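Let People March in Kilutport

So the city of Kilutport has done it again. Two years in a row now, the permit for the May march gets approved, everybody buys their bus tickets, and then a letter shows up saying the police can't guarantee anyone's safety. March canceled, sorry, try next year!

I get that threats are real. I've walked in this thing six times and I've had eggs thrown at me (and once a shoe, which I kept). But think about who gets punished here. A bunch of guys post ugly stuff online, and the people who lose their afternoon downtown are the ones who filled out the forms. 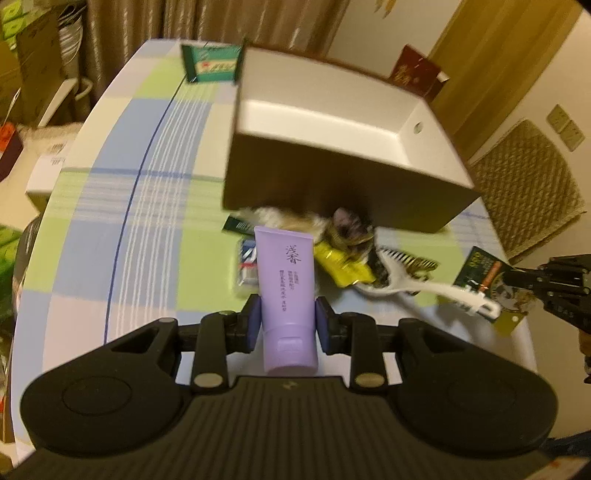
And don't tell me the city can't handle a crowd. The soccer club brings in 268 officers for a big game, and those games get rough! Nearly every street by the stadium gets closed and my bus takes forever. The march needed seven blocks of Amarasinghe Avenue for a couple of hours.

The mayor's office says we're welcome to hold a "static gathering" in the Tekness parking lot instead. Have you seen that lot? It's out past the rail yard, with a fence on three sides and no one walking by. I'd sooner stay home, and I suspect that's what they're hoping for.

The council takes this up again before the end of May. Go if you can, and sign up to speak, because they cut off the list early. I'll be the one in the back with the shoe.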